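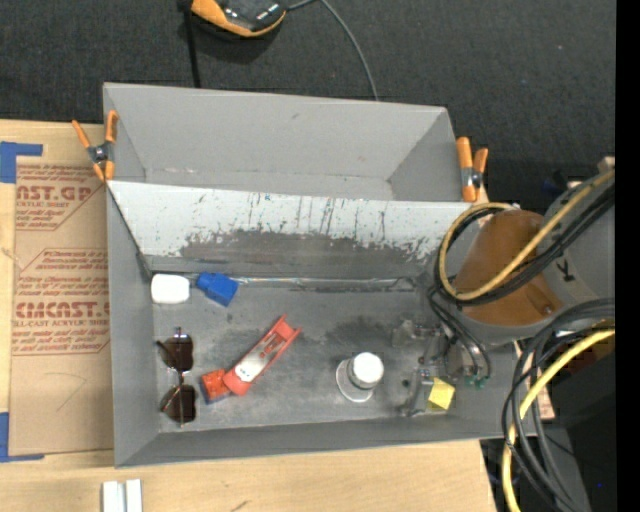 Comment entretenir un blouson de cuir pendant l'hiver ?
Il convient de le dépoussiérer avec un chiffon doux, de le nourrir une fois par saison et de le suspendre sur un cintre large, à l'écart de toute source de chaleur.

La présente note, mise à jour le 15 janvier, complète celle que ce blog a consacrée au choix des tailles. Elle porte sur le modèle Gretent de la maison Baumgart, acquis à la boutique d'Atesville au prix de 970 euros et porté depuis 3 hivers.

Le cuir de ce modèle est un agneau à finition mate. Le fabricant préconise un baume incolore, à appliquer en couche mince, puis un repos de 20 heures avant de porter le vêtement. Les coudes et le col demandent une attention particulière — le col surtout, où le maquillage et le parfum laissent des auréoles.

La doublure peut être remplacée par l'atelier de Flernport. Le devis doit être demandé par écrit et le vêtement déposé sur place, poches vidées. La version longue, proposée à plus de 1440 euros, relève des mêmes conditions d'entretien, à l'exception de la ceinture, qui se traite séparément.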